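Urnidmont Two-Arm Fabric Cell: our equipment page, with prices and the stuff I'd want to know first

Equipment > Benchtop cells > Two-arm

Base price: $3,961 per month on a 13-month lease, arms included
Lead time: ask me, it moves around
Ships with: two arms, two grippers, wrist cameras, mounting frame, cabling, one spare set of finger pads
Not included: table, lighting, computer

OK, so you're thinking about a cell for handling clothes. Good! It's my favorite thing we lease, and it's also the one people budget wrong most often (me too, back when I was on the buying side). I'll go through where the money goes and you can skip whatever you already know.

First, you want two arms. I get a call every week from somebody who'd like to start with one and add the second next year. You can do that, and for boxes or bottles I'd say go ahead. With pants, towels or anything else that sags, one arm mostly gets you a thing hanging from a gripper. The second arm is what lets you spread it, turn it or pull a leg straight. If the budget really only covers one, I'd rather see you lease two for a shorter term.

Now fingers. The Fludano two-finger gripper is the standard on this cell, and we put soft pads on it for fabric work. Pads are cheap and they're the part you'll go through. Put 200 dollars in the budget for them for the first lease term and then forget about it. Thick stuff like fleece is easy on pads. Waistbands are another story, with all that bunched elastic, and drawstrings are worse because the cord wants to go its own way while you're dealing with the cloth. If your product has a drawstring, please tell me before you order!

And plan for a person's time. I can't say this enough. Early on, somebody is going to be standing right there with a hand on the garment, setting it up, straightening it, giving it to the arm again. Buyers put the hardware in the spreadsheet and leave that line blank.

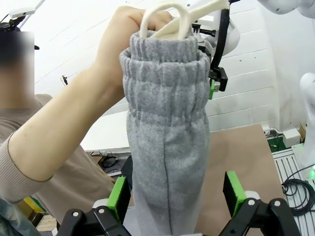

Galang wrote in to say that the labor line ended up as the biggest number in their first quarter, bigger than the lease, and that they wished they'd asked for the hours before picking a start date. They'd gone live in February with one operator covering two cells, and it was too thin. Their advice was to book one operator per cell until the first product is running, then see.

I agree with all of that, and I've changed the quote form so there's a box for operator hours now. For a first product I usually pencil in about 74 hours. Sweatpants and hoodies take more, flat towels take less. If you're switching products all the time, the hours never really go away, so spread them over the whole lease.

Some things that change the price:

Extra camera over the table. Nice to have. The wrist cameras see the grip really well and the rest of the table not so well, so if you need to know where the other leg went, get the overhead one.

Longer cables. Measure first, and measure with the arm stretched out to its far corner, then leave slack. I've watched people buy the short set to save a little and then reorder.

Cotau frame kit. This is the slotted aluminum frame. You can bolt things on, move them, change your mind. The welded stand is cheaper and fine if your layout is settled (whose is?).

Second set of fingers. Worth it if you can't afford an afternoon down.

On space: you need room for the table, room for a person to stand at the side and reach in, and a place for the controllers where you won't kick them. A corner against a wall works well, as long as you leave yourself a way to get at the plugs. Send me a sketch with measurements and I'll tell you if it fits. Pencil is fine, I've quoted off worse.

Power and air: regular wall power, no air needed on this one. If you add the suction tool you'll need a small compressor, and I'd put that in another room if you like your hearing.

Returns: 13 months is the term. You can hand it back at the end, renew, or buy it out. Buyout figures are on the quote. Scratches are fine, missing pads are fine, missing cables I'll bill you for.

To get a quote, send me your product (actual garments in the mail are best, a couple of sizes if you have them), your floor sketch, and how many operator hours you can spare. I answer these myself, usually by the next day.

Page and prices updated 2022-06-16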